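Skurnard Floor Marking and Rules Card Kit for Shared Rooms

Kit for 2 robots, ships flat, refills sold separately

Okay, so I have to tell you about this kit, since I'm the one who wrote half the cards in it! If you run mobile robots or arms in rooms where people also work (guest rooms, care rooms, laundry rooms, that sort of place) you already know the standards binder is thick and lives on a shelf. The Skurnard kit takes the house rules your own safety person signed off on and puts them where the work happens. It doesn't replace your risk assessment. Please do that first, and then fill in the cards.

What comes in the box:

50 write-on rule cards, matte, letter size
10 blank zone signs with hanging holes
2 rolls of low-tack floor tape, one yellow, one white
2 grease pencils
A 17-page setup booklet (I kept begging for more pages and lost)

The cards come in four colors. Green is for who may be in the room while the robot moves. Yellow is for speed and reach, red is for stopping and restarting, and blue is for handover, meaning the moment a person takes over a job the robot was doing or gives it back. Blue is my favorite and it's the one people leave blank, which drives me a little crazy. Write a name on it. "Staff" is not a name.

I'm big on doing the job by hand before you write a single yellow card. Make the bed, fold the towels, whatever it is, and pay attention to where your arms go. With a bed you lean in a lot farther than you'd guess, and you're holding the sheet with both hands, so reaching over to hit a stop button means letting go of something. Put the stop where you can get to it from the foot of the bed as well as from the door. 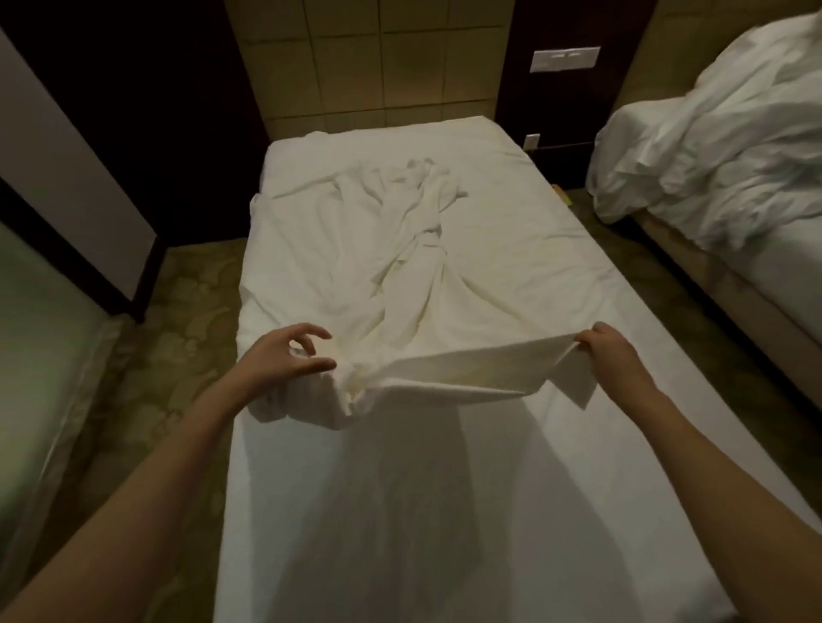
Jussara Seixas

Two beds side by side are a good test of your tape plan, too. The strip of floor between them is narrow, and it's tempting to run one big yellow box around everything and call it done. I'd mark each bed as its own zone and keep the strip white, meaning people have right of way. Look down while you're at it: cables along the wall go on the card, and so does anything small left on the floor. Dangling bedding counts as an obstacle in my book, especially near wheels.

A word about carpet. The tape is made for hard floors and short pile. On a plush or loopy carpet it lifts at the corners, so use the hanging signs there and save the tape for the doorway. Emlyn Dafis, who tests our adhesives, would like me to add that you should try a short piece first and leave it overnight.

Questions I get a lot

Do the cards meet the standard? A card can't do that, sorry! Your robot, your room and your paperwork do. The booklet has a page for writing down which standards apply to your setup and who checked.

Can I reuse them? Yes, grease pencil wipes off with a dry cloth. Date every change, and keep a photo of the old version before you wipe.

How often should I go over them? Whenever the furniture moves, the gripper changes or somebody new starts. We do ours in March as well, whether we need to or not.

Refill cards come in packs of 10. The Misten wall holder fits all four colors and is sold on its own page.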